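Work diary
April 22, 2019

Office closed for the holiday, so a full day on the sick pay paper without the phone. Started just after eight and stopped when the light went. Writing this up now while I can still remember which file is which.

Where the paper stands

The question has not changed since last July. Two districts, Rutitz and Gresero, have a similar mix of jobs and similar wages at the lower end. In Rutitz the larger employers dropped the unpaid waiting days at the start of a sickness absence. In Gresero they kept them. I want to know what happened to the number of absences, to their length, and to the rate at which people left their jobs altogether.

The first two are the usual outcomes and the literature on them is thick. Remove the waiting days and short absences go up. I find that as well, and it would be odd if I did not. The third is the part I care about. If people who are ill can take a short absence early, some of them may avoid a long one later, and some of those long ones end with the person out of work. Whether that shows up in a panel of this size is another matter.

The payroll extract has 2,000 workers at the first wave. After dropping anyone on a contract shorter than the observation window, and anyone whose employer I cannot place in either district, the working sample is a good deal smaller. 600 of those remaining are in Gresero. I had been treating this as settled. It is not settled, for the reason below.

The employer codes

Skeron appears under two employer codes. I had noticed this in the winter and assumed that one was the main site and the other the warehouse, both in Rutitz, and merged them. This morning I went through the registration dates to write the footnote and found that the second code is a successor code. It comes into use when the payroll was moved to a new legal entity. Everyone on the first code is recorded as leaving, and everyone on the second as newly hired.

The consequence is that my exit variable counts the transfer as a separation unless the person identifier is followed across the two codes. My merge was done after the exit variable was built. So a block of workers is shown leaving employment in a single month and none of them did anything of the kind. The number affected is 178.

It works against my result, which is a small comfort. False exits in the treated district make the policy look worse for retention than it was. But it also means that every table with exits in it has to be run again, including the ones already in the draft I sent out.

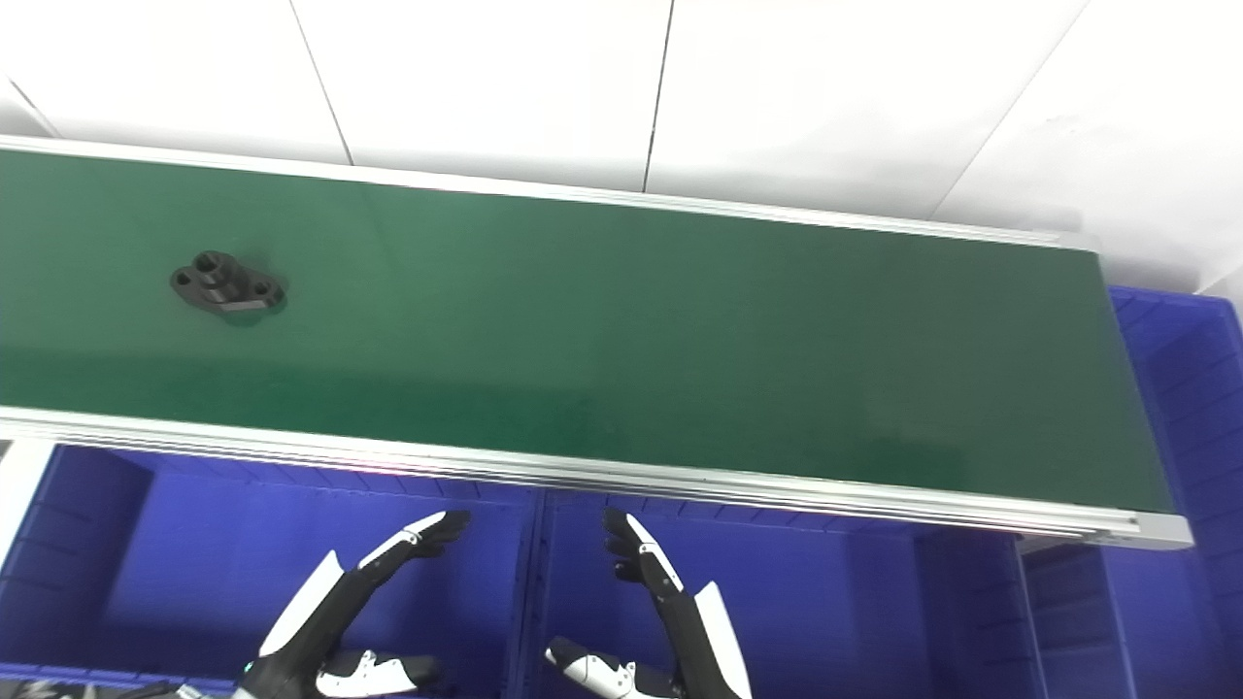

Conveyor belt with aluminium side rails and a single metal part.

I rebuilt the variable in the following order. First the person identifier, then the chain of employer codes, then the spell dates, and only then the exit flag. A gap of less than a month between two codes belonging to the same employer is now treated as continuous employment. A gap of a month or more is left as an exit. I thought about using a longer limit. The trouble is that a longer limit begins to swallow real separations followed by a rehire, and those are exactly the people for whom an illness might be the cause. Kept it at a month and put the alternative on the list for the appendix.

Checked the other large employers for the same pattern. One further case in Gresero, very small, where the code changed but the identifiers were carried over properly in the source. No action needed. The small employers I have not checked. Their codes change for all sorts of reasons and there is no clean way to tell a sale from a closure. The old draft says this in one sentence and should say it in a paragraph.

Results after the fix

The effect on the number of short absences is unchanged to the second decimal, as it should be, given that the absence records never passed through the employer merge. The effect on the length of an absence has moved slightly. It depends on the date at which a spell is cut off, and the false exits had been cutting some of them early. The estimate is a little larger and the standard error a little smaller.

The exit result has changed sign. In the old draft the coefficient was positive and small and I described it as indistinguishable from zero, with two pages on why that might be. It is now negative. It is still not distinguishable from zero when the errors are clustered by employer. With clustering by workplace it is, at the 10 per cent level, and I do not intend to make anything of that. There are too few employers for the standard clustering to be trusted in either version. The proper thing is a bootstrap designed for a small number of clusters, and I set that running in the afternoon.

One point to be careful about. The two districts were on similar paths before the change for absences, and the graph is clean. For exits the graph is noisy, with Rutitz higher in one pre-period and lower in the next. I can report a joint test which does not reject, but a test with this little power would not reject much. I shall show the graph and say so.

I also split the sample by age, mostly out of curiosity. The movement in exits comes from workers over fifty. Younger workers show nothing. It is what the mechanism would suggest, and it is also what one would find by cutting the data enough times. The plan registered for the Nicholas project lists sex and wage band as the subgroups and does not mention age, so it goes in as exploratory or it does not go in. Leaning towards a single line in the appendix.
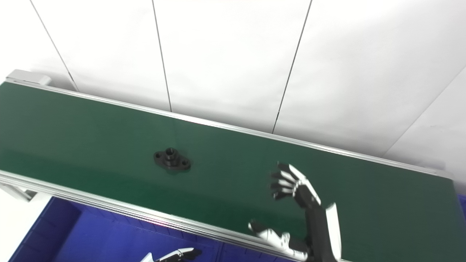 Reading

Went back over the older work on waiting days in the hour the bootstrap was hogging the machine. Most of it treats an absence as a cost and stops there. The models have a worker choosing between effort and leisure, with an illness as a shock to the price of effort. That gives the standard prediction on short absences and has very little to say about what an untreated illness does six months on. A handful of papers add working while ill as a third option. Those are the ones to build on, and my second section should be shortened to make room for them.

The difficulty is that working while ill cannot be seen in payroll data. I have days present and days absent. A rise in short absences could mean that people who used to work through an illness now stay at home, or that people who are well now stay at home more often. The length data help a little with this. If the new short absences were taken by people who are well, there is no reason for long absences to fall later among the same people. There is some sign that they do fall, though the window closes too soon to say more. The extension of the data promised for July would add another year of follow-up, if it arrives when they say.

I drafted a paragraph along these lines and it came out too confident. Rewrote it twice. The third version says that the pattern is consistent with fewer people working while ill, and that it does not establish this. Dull, but it can stay.

Housekeeping

Saved the old exit variable under a separate name so that the change can be shown line by line. The build scripts are now numbered in the order they run. They were not before, and that is how the merge ended up in the wrong place.

The note to the two readers who have the earlier draft is written and not sent. It says which tables are affected, what the error was and how it was found, and asks them to put the old version aside. I want the bootstrap figures in it before it goes.

Cut the conclusion by half. It had a passage on the cost to employers per worker per year which relied on a wage figure from a different source, and the two sources do not define overtime in the same way. Either I reconcile them or the passage stays out. For now it stays out.

To do

Finish the bootstrap and copy the intervals into tables three and five.
Run the exit models with the longer limit on gaps between codes.
Redraw the pre-period graph for exits with the same vertical scale for both districts.
Ask the data office whether the Skeron transfer is documented anywhere I can cite.
Paragraph on small employers and code changes.
Check that the footnote on contract length matches the rule in the script – I think it still has the old wording.

The bootstrap was a little over half done when I shut the lid on the rest of it. Left the machine on overnight with the heating off in that room.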